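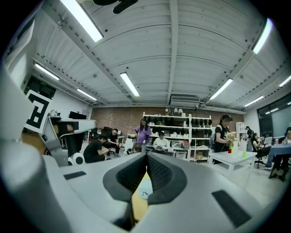 Vue de la caméra de poignet, pince tenue à la main, doigts texturés au premier plan. Le marqueur de la seconde pince est visible à gauche.

Liste : manip-demo
Objet : Re: [manip-demo] Dérive de pose relative entre les deux pinces
Date : 31 janvier 2026

Bonjour,

Réponses dans le corps du message. Les chiffres portent sur le lot Trenow complet, soit 534 démonstrations, sans filtrage préalable.

> Nous reproduisons la chaîne Pistska avec deux pinces manuelles. La
> trajectoire de chaque pince prise isolément est correcte, mais la pose
> relative dérive en fin d'épisode. Est-ce que vous recalez sur le
> marqueur de l'autre pince, et si oui à quelle fréquence ?

Oui, à chaque détection acceptée, sans fréquence imposée. La SLAM visuo-inertielle fournit la pose de chaque pince dans la carte commune. Quand le marqueur de la pince opposée est détecté, on ajoute un facteur de pose relative dans le graphe, avec une covariance qui dépend de l'aire du marqueur dans l'image et de l'angle d'incidence. En dessous de 26 pixels de côté, la détection est rejetée. Entre deux détections, l'odométrie seule fait le travail.

Sur le lot Trenow, l'erreur médiane de translation relative en fin d'épisode passe de 41 mm à 5 mm. La rotation s'améliore moins nettement, surtout autour de l'axe optique quand le marqueur est vu de biais.

> Le marqueur est souvent en bord d'image. Avec le fisheye, les coins
> sont mal localisés. Vous rectifiez avant détection ?

Non. Détection sur l'image brute, puis projection inverse des quatre coins avec le modèle de Kannala-Brandt, puis PnP sur les rayons. La rectification préalable étire la périphérie et l'interpolation dégrade les coins plus qu'elle n'aide. En revanche, il faut un étalonnage dont les mires couvrent réellement les bords. Le premier étalonnage de Son n'avait presque aucun point en périphérie, et le biais qui en résultait ressemblait beaucoup à celui que vous décrivez. À vérifier en premier.

> Dernier point : des personnes se déplacent dans le fond pendant les
> prises. Faut-il masquer ?

Pour la SLAM, on masque le corps de la pince et les doigts (masque fixe, dessiné une fois par appareil). Les personnes ne sont pas masquées. Le plafond, les poutres et les luminaires donnent assez de points stables en grand angle, et le rejet des points aberrants absorbe le reste. Un mur de briques apporte beaucoup de points, mais la texture est répétitive : nous avons eu de fausses fermetures de boucle à Fornthorpe, corrigées en relevant le seuil de vérification géométrique.

Pour l'apprentissage de la politique, c'est une autre question. Nous n'avons pas de comparaison propre avec et sans masquage du fond, donc je ne donne pas d'avis.

Deux réserves sur les résultats ci-dessus. La référence vient d'un système de capture optique dont la synchronisation avec les caméras n'a été contrôlée qu'en septembre. Par ailleurs, les épisodes où le marqueur n'est jamais vu restent dans la médiane, sans traitement particulier ; pour ceux-là, l'erreur est celle de l'odométrie.

Si vous pouvez envoyer un épisode brut avec le fichier d'étalonnage, je le passerai dans notre version du graphe.

Cordialement,
Équipe perception, Fornthorpe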